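The Longest Short Campaign in Ledesthorpe

Five votes, a bus shelter and the mayor who didn't want the parade

27 Apr 2021

The first thing Xuelian Xu did as mayor of Ledesthorpe was look for the key to the mayor's office. It took most of a morning. The previous mayor had left it with the barber, who had left it in a coat, and the coat was in Stondstead being let out for a wedding.

Xu told me this while leaning on the hood of her car, eating a pear. She did not seem to find it especially funny. She has lived here long enough. 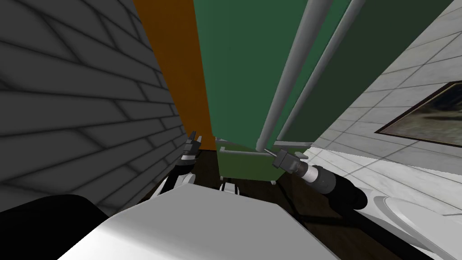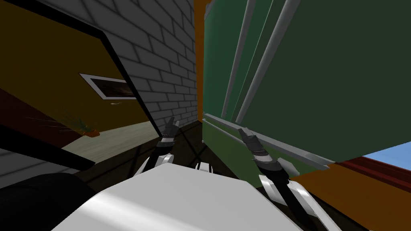 Computer renderings.

Ledesthorpe has 1740 registered voters and one traffic light, and until this spring the light was thought to be the more controversial of the two. Then came the special election, called in January when the old mayor announced he was moving to be near his grandchildren and a better class of fishing. Two people filed. One was Xu, a retired surveyor with a voice that carries across a hardware store. The other was Jinlong Xia, who owns the hardware store.

They had been friends for years. They are friends now. In between there was a stretch of nine weeks when they communicated mainly by yard sign.

What they disagreed about was the bus. Ledesthorpe is served by a single route, operated by a company called Kurkico, which runs from the square out past the feed mill and over the bridge to Stondstead, where the hospital is, and the community college, and the only movie theater for a long way in any direction. Kurkico wanted the town to chip in more. If the town didn't, the last bus back would leave Stondstead in the late afternoon, so that anyone seeing a movie would have to leave before it started.

Xu wanted to pay. Xia wanted to pay less and buy a van.

I have covered statewide races with thinner policy debates. Both candidates had worked out their numbers, and both had taped them up in windows around the square, where people stood reading them in the cold with their hands in their sleeves. Xia's sheet was typed. Xu's was handwritten in surveyor's capitals, with a little drawing of the bridge that wasn't needed but which a lot of people brought up when I asked them how they'd voted.

"It was a very good bridge," said a man outside the bakery. He had voted for Xia.

The campaign proper was held outdoors, on account of the virus, and mostly in weather. There were forums in the bandstand, at which up to five residents could speak before the candidates were allowed to, a rule that nobody could trace to its source and that everyone defended with some heat. I went to one. A woman in a purple hat spoke at length about geese. A teenager asked whether the van would have a phone charger, and Xia, a decent man and possibly too honest for this line of work, said he would have to look into it. Xu wrote something down.

The yard signs were where things got ugly, by local standards. Xia's were green and professionally printed, and they went up first. Xu's were painted on the backs of old shelving, and it was some days before anyone pointed out that the shelving had come from Xia's store, where he'd sold it to her at a discount. There was a feeling that this was either very low or very neighborly. Letters were written. The weekly paper, which comes out when it can, ran all of them, including one that was plainly about a different matter involving a hedge.

Then there was Pyo. Pyo is the café on the corner of the square, and it does the only real lunch in town. The owner announced early on that she would not be endorsing anybody, and put up a card by the register saying so. This was taken as an endorsement by both sides. Xu's people sat by the window and Xia's sat along the back wall, and the tables in the middle went to out-of-towners and to me. I had the soup a great many times. I learned more about diesel maintenance from the tables behind me than from any interview I conducted, and I still couldn't tell you whether the van was a good idea.

Turnout was 356. I have heard this described as disappointing, mainly by people in Stondstead, who didn't have to stand in the sleet. The polling place was the school gym, with the doors propped open at both ends and a wind coming through that took the sample ballots off the wall and delivered them, over the course of the day, to the soccer field. People voted in gloves. Someone had put down tape to keep the line spaced out, and it was followed faithfully even when there was only one person in it.

The counting ran late, the way it does when the thing is close and the people doing it know everyone involved. Xia waited in his truck with the heater on. Xu had gone home to put a casserole in. When the clerk came out and read the result from the steps, Xu had won by five, with one ballot set aside because the voter had marked both names and added "either is fine."

Xia walked over to Xu's house to concede, there being little sense in phoning someone who lives on the next street. He stayed for the casserole. By both accounts they talked about the gutters.

So now there is a mayor, and a key, and a contract with Kurkico that will keep the evening bus running at least through next winter. There was talk of a parade, or a drive-past with honking, and Xu turned it down on the grounds that she'd be the one who had to approve the road closure. She has moved the big desk out from under the leak. She has asked Xia to sit down with her and go over what a van would cost anyway, in case the bus company comes back asking for more, and he has agreed to, provided they can do it at the store. He doesn't like to leave it on a weekday.

The signs are mostly gone. His are stacked behind the paint counter with their wire legs pulled off. Hers have gone back to being shelves, and if you look under the tomato seedlings on her back porch you can still read the bottom half of her name.

I took the evening bus out on my last night. It was raining again. There were three of us on it, plus the driver, who hadn't voted. He lives in Stondstead.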